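Forum index > Manipulation > Data and demonstrations

Thread: Bimanual teleop in sim, one arm contributes almost nothing

mlloyd
2023-12-16
Setup: two-arm robot, simulated room, table to the left of the base with a few items on it. The operator drives both arms with a pair of hand controllers. Head view plus one view per wrist, all three logged. I have 84 demonstrations of short reach tasks at the table, and the policy trained on them freezes the right arm in whatever pose it starts in. Fine for these tasks, bad for the next set, where both arms have to lift a tray.

A typical moment, left gripper over the near edge of the table and right gripper out over the floor by the wall:

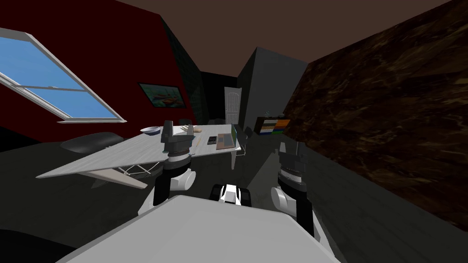 Ansel Boateng
Your policy is doing what it was shown. If the right controller sits in the operator's lap for the whole episode, the right arm targets are a constant and the loss on that half of the action vector goes to zero in the first few hundred steps. Check the per-joint variance before you touch the network.

mlloyd
Checked. Right arm variance is nearly all controller drift. I was hoping to mask the right arm in the loss for these episodes and keep them in the pool with the tray data.

lanying_y
Masking works if you mask per episode and store the flag with the episode. Do not infer it from the motion. We tried a velocity threshold on the Momutell rig and it threw out every demo in which the second arm was deliberately holding still to brace something. A held pose and an idle pose look the same in the joint log.

Negash_M
I would not mask. I would re-record. The base is parked so the right arm can't do anything useful anyway. Turn it toward the middle of the table and the operator will start using both hands without being told.

mlloyd
Re-recording 84 episodes is two days of operator time. Also the parking position was chosen on purpose, the mobile base comes in from that side in the full task. The object set changes between batches but the base stays off to the right of the table. One from the batch with the books and the phone:
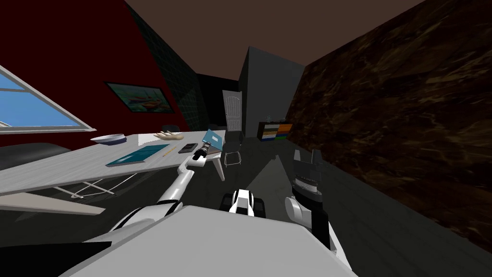

Left arm at mid-table, right arm up by the wall.

Ansel Boateng
What rate are you logging at, and do you log the commanded pose or the measured one?

mlloyd
Measured, 16 Hz. Commanded is there too but I don't train on it.

Ansel Boateng
Train on commanded. With measured poses as the action you lose the small push the operator puts in at contact, and the gripper stops short. Separate problem from the arm, but you will hit it with the tray.

lanying_y
Disagree in part. Commanded is right for contact, but it carries all the hand jitter. Filter it first.

Negash_M
What do the wrist views show? Both go into the encoder, I assume.

mlloyd
Both, yes, same encoder, features concatenated. And I went back through them last night. There are long stretches where a wrist view has no task content at all, an open gripper, a bare floor and two walls. 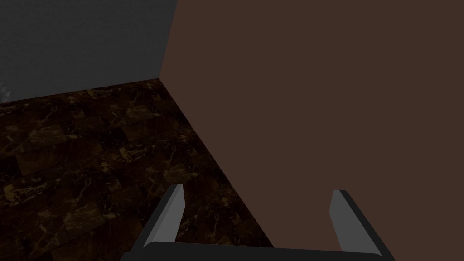

With features like that next to a constant action, the network has every excuse to tie "brown wall" to "don't move." When the arm does have to move in the tray task it will start from a view like this one, so I can't drop the stream either. Current plan is to mask the right arm loss with a stored flag as lanying_y says, randomize the right arm start pose, and record 19 new episodes with the tray.

Negash_M
Nineteen is thin. And randomizing the start pose does nothing for episodes you already have.

mlloyd
Understood. It applies to the new ones only.

Noémie R.
Whatever you record, have the operator bring the idle arm to a fixed rest pose on purpose at the end of each episode. We did this in July on the Saxena project and it gave the policy at least one segment per demo where the second arm had a goal. Cost us a few seconds each.

lanying_y
Seconds that you then have to trim if the success check fires early. Ours did.

Noémie R.
So move the check to the end of the episode. It's one line.

mlloyd
I'll try the rest pose on the tray set and post the right arm error with and without masking. Training runs 200 epochs, so not before tomorrow.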